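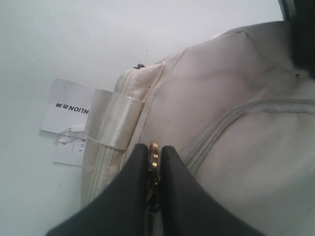 jiahui_jin : Pour le beige clair, surtout pas de machine ! J'ai lavé le mien à 30 en septembre, le tissu a gondolé le long de la fermeture.

Ludmila B. : Ah mince, moi je pensais justement le passer au Werex... Il est encore avec ses étiquettes, je peux le rendre, mais j'adore le ruban satiné sur le côté.

henao95 : Pas d'accord avec Jiahui, le mien passe en machine dans un filet, 20 minutes à froid, et il est nickel. Séchage à plat par contre.

jiahui_jin : Toile épaisse peut-être ? La mienne était toute fine.

Ludmila B. : Bon, je le garde (trop joli !) et je ferai à la main, savon de Marseille et vieille brosse à dents. Quelqu'un a essayé l'imperméabilisant Trular sur du clair ?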